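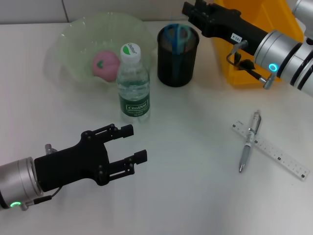
7th June

Suna board, rev B, output stage again.

Picked up where Marin left off with the droop at the top of the range. Sine at 1020 Hz looks fine into the 200 ohm load, both channels. Above that the left channel sags and the right doesn't. Swapped the op amps between channels and the sag stayed on the left, so the parts are OK and it's something on the board.

Went over the left side with the meter. R14 is marked 1429 on Maarja's sheet. I measured less than that in circuit, which means nothing with the filter cap across it. Lifted one leg and it reads right. Put it back. The cap next to it is the wrong one. Schematic says 11 pF and the part fitted is from the other reel. Changed it and the two channels now lie on top of each other on the scope, as far as I can tell by eye. Did not have time to do a proper sweep.

Danica, please check the other rev B boards before they go to Gondholm. The reels are side by side in the drawer and the labels look the same. I've put tape on the wrong one.

Firmware: the sweep command still skips its last step. Océane thinks the loop stops one short. Haven't looked. Setting the end frequency one step high gets around it for now.

Power supply hum is back when the MacLeod bench supply is used. Doesn't show with the Rostach one. Tried a shorter ground lead, no change. Leave it on the Rostach until somebody opens the other up.

To do:
- full sweep, both channels, loaded and unloaded
- fix the cap value in the parts list (the drawing is right, the list isn't)
- order more of the small BNC jacks, the last ones went on this board
- ask Maarja if the trim pot can move away from the edge, the screwdriver hits the jack

Scope probe 2 has a loose tip. Use probe 1.

V. Dufour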